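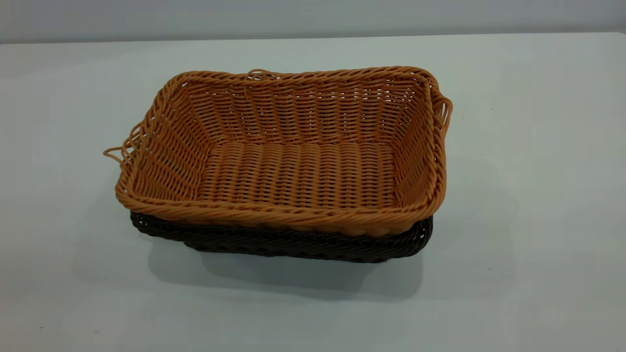 Notice to Owners

The harbour dredger Setero was accepted into service at Kestwood in September. She is 80 metres long, carries a crew of 14 and can lift 1000 cubic metres of silt in a single loading. Her pumps were supplied by Donati. Her hull was built at the Zeveo yard, which has supplied the Port Authority with working vessels for three generations.

Under Article 246 of the Harbour Regulations, the master of a dredger shall record in writing any object brought up from the bed of the channel. The record shall state the position, the depth and the nature of the object, and shall be sent to the Office of the Harbour Master before the vessel next sails.

The first entries of the season were made by the master, Samuele Amato, and call for no comment. They concern an anchor, two lengths of chain and a quantity of coal. The fourth entry reads as follows.

"Ship's bell, bronze, found upright. No ship's name upon it. Rang when lifted. Crew asked that it be put back. Request refused."

The Office acknowledged the entry and directed that the bell be placed in the store on the east quay, pending enquiries as to ownership. A notice was posted at the harbour gate. The period for claims was set at one month.

During that month the Office received complaints from residents of the quayside, who stated that a bell was being rung at low water during the night. An officer was sent to inspect the store. He found the door locked and the bell resting on its side with the clapper tied, as the rules for storage require. He remained until morning. His report states that he heard the bell plainly, that it came from the direction of the channel, and that the one beside him did not move.

The master was then asked whether a second bell might have been left on the bed. He replied that he had taken the Setero over the place twice and had found only clean sand. He added that the channel was deeper there than his instructions allowed for, and that he had not been the one to deepen it.

The Office wrote to the Zeveo yard, whose records of lost vessels are more complete than its own. The yard answered by return. It had cast one bell of that pattern. The bell had been made for a dredger ordered by the Port Authority in the time of the present Harbour Master's grandfather. The order was withdrawn before the keel was laid, and the bell was sent to Kestwood with the final account. The yard enclosed a copy of the account and observed that it had never been paid.

Payment was approved the same afternoon, with interest.

The entry for the following night is in the master's hand. "Low water at ten minutes past three. Vessel passed us outward bound in the channel, working lights only. Dredger by her shape. Gave no name when hailed. Rang once."

The store on the east quay was opened at eight o'clock. The officer on duty signed for an empty shelf, a length of cord and a small amount of wet sand.

No claim having been made within the period allowed, the file is closed. Owners and masters are reminded that the depth of the main channel has been corrected on the harbour chart, and that the new figure should be used from today.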